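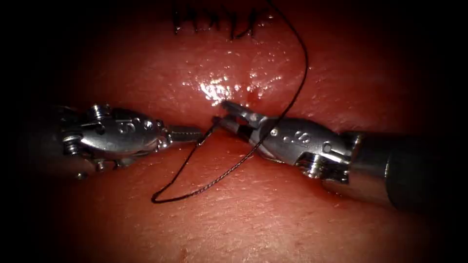

**Treloar 未发行原型头雕拍出，买家来自 Cultdale**

2023年11月15日。先发简讯，细节后补。

Rudby 收藏拍卖行今晚秋季场收槌。全场最受关注的是第 92 号拍品，Feltstead 玩具厂 Treloar 系列里那只一直没上市的“守灯人”，手工翻制的树脂原型，三又四分之三寸，未上色，左手缺配件。落槌价 1642 英镑，不含佣金。起拍 500，开头没什么人动，后来电话委托和现场一位买家顶了起来，一路加到最后。

买家 Wael Tahiri，住 Cultdale，收 Treloar 有年头了，圈里不少人跟他换过卡背。散场后在门口聊了几句。他说七月份就听到风声，当时卖家还没定要不要送拍。“我手上有第一波和第二波的全套，就差原型这一块。价钱比我想的高，不后悔。”会不会拿出来展？说要先回去看看关节状况，老树脂，怕脆。

关于这只东西的来历，图录写得很简单：出自 Feltstead 一位前模具工的家属，随附一张内部送审单，单号 784，上面有铅笔改过的身高尺寸。送审单跟拍品一起走，没有拆开卖，这点要给拍卖行记一功。以前拆单卖的例子太多了，后来再想对上号基本没戏。

老玩家都知道，“守灯人”只在经销商目录里出现过一次，小图，黑白的，正式产品线里换成了“渡船夫”。两个人物共用身体模具，头和披风不同。所以这次露面的头雕挺关键，比目录上那张图瘦，眉骨更高，右耳后面有一道没打磨掉的合模线。有人在预展时问是不是后翻的，拍卖行的说法是翻制痕迹跟同期另外两件硬原型对得上，尺寸也没有缩水。

缩水这个事多说一句。从成品上再翻模，树脂收缩，出来的件会比原件小一圈，这是辨别后翻的老办法，拿卡尺量肩宽最快。不过原型本来就常常比量产件略大一点，量的时侯别弄反了。
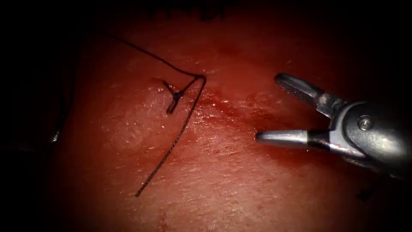 一段深色编织缝线，线在中间偏左处急弯折回。

同场其他几件：

- Treloar 第一波“渡船夫”，原卡未拆，气泡略黄，成交，价格平平
- 第二波灯塔场景盒，缺说明书，流拍
- Feltstead 试色件一组三只，蓝披风那只脚底有胶痕，成交，买家没露面
- 手绘卡背底稿一张，折痕明显，开拍前撤回，原因没讲

试色件那组争议比较大。预展时有人认为蓝披风的颜料太新，跟另外两只不像同一批。拍卖行没改图录，只在开槌前口头补了一句“状况以实物为准”。成交归成交，论坛上估计还要吵一阵。

拍卖行说，明年春季场还会有 Feltstead 的东西，来源跟这次同一家，主要是图纸和几块钢模残件，能不能上还在谈。送拍人不愿透露姓名。

Tahiri 那边答应等东西到手以后补拍细节，正反面、脚底、合模线都拍，送审单也会扫一份。到时侯更新在本页，旧链接不变。

更正：预展那篇短讯里把“守灯人”写成第二波角色，应为第一波，已改。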